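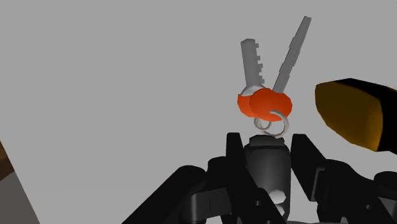

Willov Key Tray review: small, heavy, and I kind of love it

I bought this for the shelf by my front door after one too many mornings of patting down every coat in the house. It's a shallow stoneware dish from Willov with a cork pad on the bottom, and it's been sitting there since September, catching keys, mail, gum wrappers and whatever my kids pull out of their pockets.

First off, it's heavier than I expected, and that's great! My old one was a little tin thing from Grendon that skated off the shelf whenever you tossed anything at it from more than a foot away. This one doesn't budge. My house key and the spare for the shed live in it full time now, usually tangled up with each other, and there's still room for a wallet if you lay it flat.

The glaze is nice too (I got the oatmeal color). It does show pencil-gray scuffs where metal drags across it. I tried dish soap, nothing. Baking soda on a damp rag took most of them off in about 3 minutes, and I've just made that a Sunday thing when I'm wiping down the hall anyway.

What I don't like: the noise. Drop your keys in at 6 in the morning and everybody upstairs hears it. I cut a circle of felt for the inside and that helped a lot, though now it collects crumbs and I have no idea where the crumbs come from. Also, the cork pad on mine started peeling at one corner after two weeks. I emailed the store and a guy named Povilas Mägi wrote back the same afternoon and sent me a new pad, plus a spare, so no hard feelings there.

They make a bigger one with a divider, but my shelf is too narrow for it. If yours isn't, I'd look at that one first, especially if there are two of you coming and going with your own stuff. For just me and the kids' junk, the small one is plenty.

Four stars, and it would be five if the cork had held on.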